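Fetura Teaching Kit for Single-Arm Cells

Hi, I'm Nayara Miranda, and I look after the Fetura kit here at Flisach. I've been showing robots what to do for a good while now, mostly by grabbing them by the wrist and hoping, so I'm a bit fond of this product!

The Fetura lets you teach a task in 2 ways. You can switch the arm to light mode and walk it through the motion by hand, or you can stay in your chair and drive it with the Lokton hand controller. Both kinds of demonstration land in the same recording, so you can start by hand and finish by remote without saving in between. I do the big moves by hand and the fussy last bit with the controller - my shoulders thank me.

Arm and gripper over the patterned cloth:
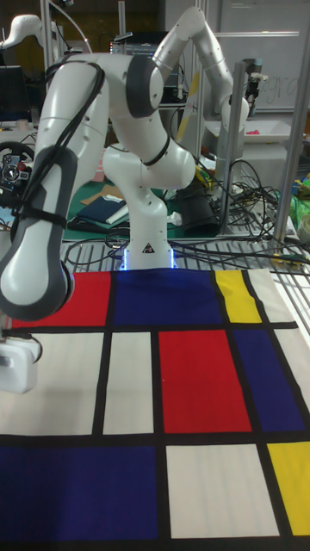
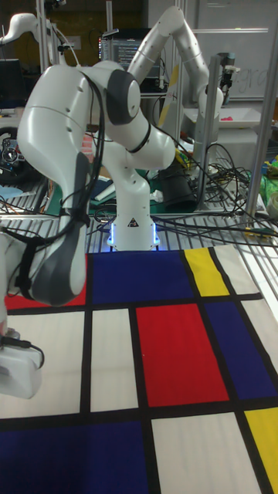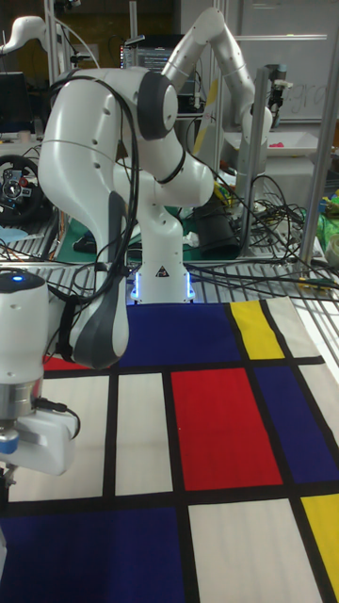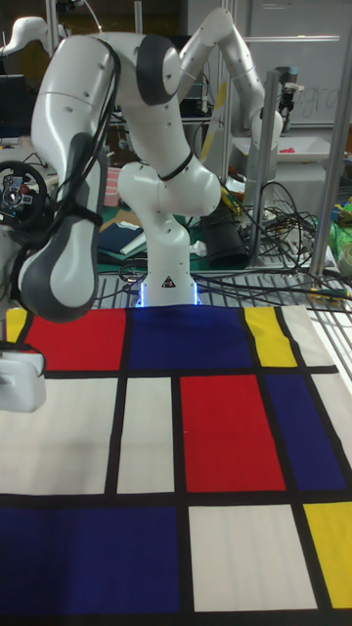 Now, the question I get most is how many demonstrations you need. For a plain pick and place I'd record a couple of dozen and see how it does. Folding anything soft takes a lot more (our napkin set ended up at 628, and I recorded far too many of those myself). Change your starting positions as you go, and don't throw out the takes where you fumbled and recovered. Those are often the good ones.

What you get in the box:

Lokton hand controller with a spare grip
Foot pedal for start and stop
4 cable straps
2 mounting brackets
Marinho recording software, one seat

You bring the arm, the gripper and a computer. The pedal cable is on the short side, so if your desk is across the room, order the extension with it. Left-handed grips are back in stock too (I know, I know, you've been asking since August).

Setup took me an afternoon the first time and goes a lot quicker now. Do the wrist calibration before you strap your cables down, or you'll be undoing all of it. If the controller feels sluggish, turn the smoothing down one step and try again before you write to me.

Price is by quote. Send me your arm model and what you want to teach it.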